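Grip pad recall and slow-release fault: frequently asked questions

This page covers the slow-release fault on Yurt hand-held grippers sold with the blue ribbed pads. It was put together by the Grokau service desk for people who use the tools in homes and small workshops. If your question isn't covered, call the desk and quote the notice number, 1737.

What is the fault?

On affected tools the jaws close normally but are slow to open again. You let go of the trigger, the fingers stay shut for a moment, and then they spring apart. In most reports the item was dropped late or thrown a short distance. In a smaller number the user had a second tool, or their other hand, close to the jaws when they opened.

How did it come to light?

A home user in May reported a bruised knuckle after packing groceries into a carton with a tool in each hand. We had already had complaints about dropped items, but they had been logged as user error. They shouldn't have been. Once the logs were read again, 23 of them matched the same fault.

What causes it?

The return spring sits against a plastic collar inside the handle. Collars from one Dornex batch were moulded slightly oversize and they bind on the shaft, more so as dust gets in. The pads, the fingers and the pivot screws at the front of the tool are sound and don't need changing.

Is my tool affected?

Check the number stamped inside the battery door. Lot 3538 is affected. Other lots are not, though you're welcome to run the release check below on any tool.

Do I have to stop using it?

Yes, if it is lot 3538. Take the battery out and put the tool away until the collar has been replaced. Slowing down or using lighter items doesn't make it safe — the spring lets go with the same force whatever is in the jaws.

How do I do the release check?

Clear a table and set an open carton on it. Use soft packets, nothing glass. Pick one up, hold it over the carton and let go of the trigger. The jaws should open straight away. Repeat this until you have done 20 releases without a break, as the fault often doesn't show until the handle has warmed up. Keep your other hand off the table edge while you do it.

Can two people do the check at the same carton?

We'd prefer you took turns. Several of the reports involved tools working side by side, and it is easy to end up with one set of fingers well inside the reach of the other.
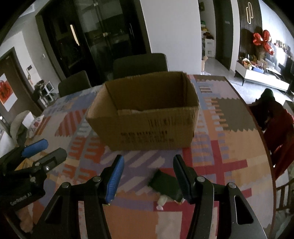
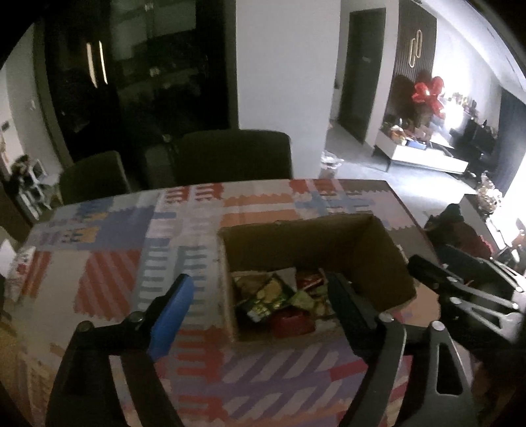 Carton work on a dining table, with more than one gripper in reach of the box.

What distance should I keep between tools?

Keep at least one full jaw width between them, measured with the jaws open. Agree on who goes first before anyone reaches in.

Something is stuck in the jaws. How do I get it out?

Don't pull on it. Take out the battery, lay the tool on its side with the jaws pointing away from you, and push the release tab at the base of the handle with a pen or a spoon handle. If the tab won't move, leave the item where it is and send the tool in as it stands. We have had one arrive with a packet of noodles in it and that was no trouble.

Can I oil the collar myself?

No. Oil frees it for a day or so and then collects dust, and the binding comes back worse.

How do I get it fixed?

Jakoletti is handling the repairs. Ask for a prepaid bag and send the handle and jaws together, without the battery. The work is free, whether or not you have the receipt. So far 126 handles have been done. Allow two weeks, longer if you live outside a major centre.

I was hurt. Who do I tell?

See a doctor first if you need one. Then contact Themis Raptis at the service desk, who is looking after all injury reports. Please keep the tool as it was and don't clean it.

Will the new collar wear out too?

It is a different material, cut with more clearance. We'll update this page if we learn anything that changes that advice.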